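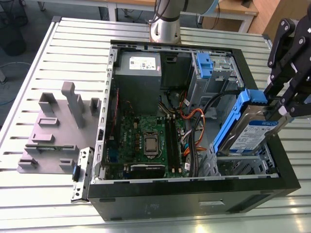

Issue 26, page 90

Inside an Old Tower: A Gallery from the Haltar Workbench

I have a soft spot for desktop towers from the days when everything was held in with a latch and a bit of bent steel, and I suspect a good many Haltar readers do too (your letters after the June issue certainly gave me that idea!). So these pages are given over to a single black tower, lying on its side with the panel off, and to the small pleasures of looking around in one. The hard drive wears a blue plastic caddy, and I've always loved that blue. It tells your fingers where to go.
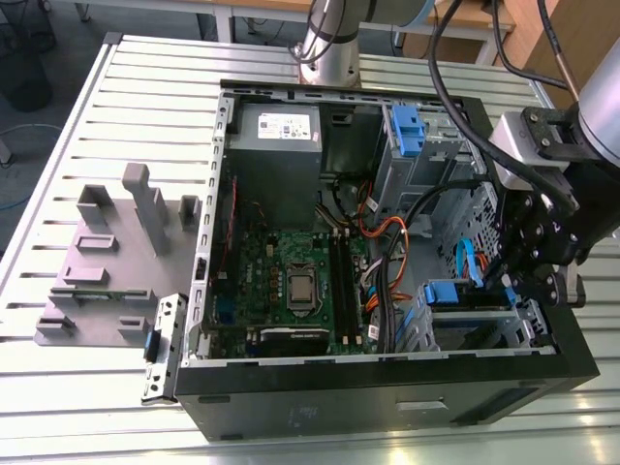
Blue latch at the top of the drive cage, blue handles below.

Cables are where I slow down, and I'd encourage you to do the same. The orange, red and yellow power wires run down from the supply in one great friendly tangle, and the blue SATA cable is a thinner thing altogether, easy to snag with a sleeve. At home I lay a strip of masking tape beside each connector and write on it before I pull anything, a habit I picked up while stripping machines for the Biwott parts swap, where 757 drives went across the tables in one afternoon and a fair few of them had bent pins.
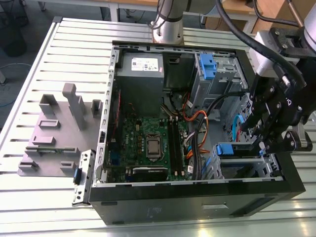

Brackets are the other thing that goes wandering. I have a cookie tin full of them, and I couldn't tell you which case half of them came out of, so these days every bracket stays right beside its own tower until the lid goes back on. The same goes for screws, which I keep in an egg carton with the row numbers inked on the lid. My old Nimmont tray was prettier, but it tipped over once and I've never quite forgiven it.

With no cooler on, the processor shows its plain silver lid, and the DELL lettering runs up and down the green board to the left of it.
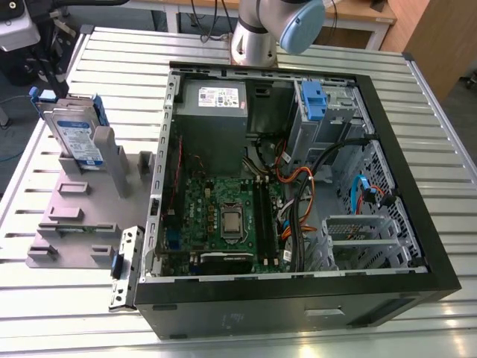 Send Us Your Own Towers

We'd love to see what's on your bench, tidy or otherwise. Entries for the next gallery close on 22 December 2021.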